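December, early afternoon

Cleared the Jurnlow bench today and put fresh grid paper down, the white stuff with the black lines. Old sheet had gone grey along the front and was curling at the corners. Wiped the tabletop first and let it dry before laying the new one. Ran the paper right back to the wall so there's no gap for caps to roll into.

Went through the tube racks as well. The light blue one is the forty-hole, eight by five, and it's staying on this bench. Red-cap tubes go in from the back left corner and get filled along the row, so whoever is on next can see where we're up to.
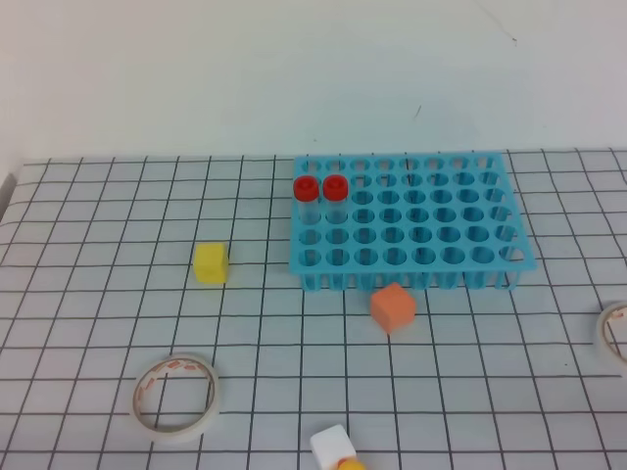 The other racks went back to the Zandia cupboard, bottom shelf. Three have split legs and I've put them aside -- not worth gluing.

Stock: 80 clear tubes left in the open carton, plus one sealed carton. Red caps are fine, almost 351 by weight, but the scale drifts so don't lean on that. Will reorder tubes from Lumamard when the sealed carton gets opened.

Still to do: new labels for the drawers, and find the short ruler. Wall behind the bench could use a wipe too.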